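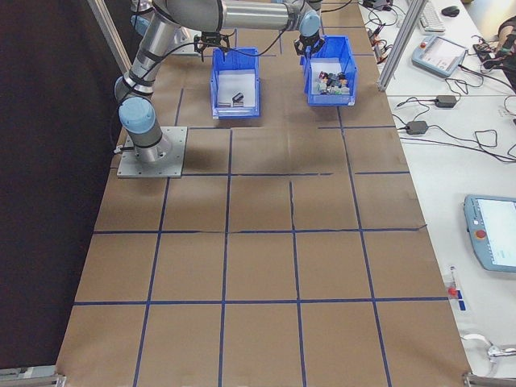

Re: [jarcombe-club] Sorting demo for September

Mirela Rezende wrote:
> The Jarcombe students have the arm sorting parts from bin to bin. I'd like to enter them in the Joslow round and ask for $1,695 for a better gripper.

I'd hold off. 50 tries with the same blocks, set down the same way, is a rehearsal. Mix in switches and knobs, let another student load the bins, and write down every miss. The Stostau team bought new grippers first and still dropped parts. 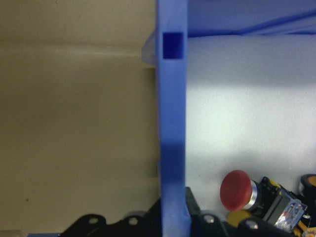
> What score would change your mind?

60 picks with 4 misses or fewer, on parts the students haven't practiced with. Until I see that log I'm voting no on the money.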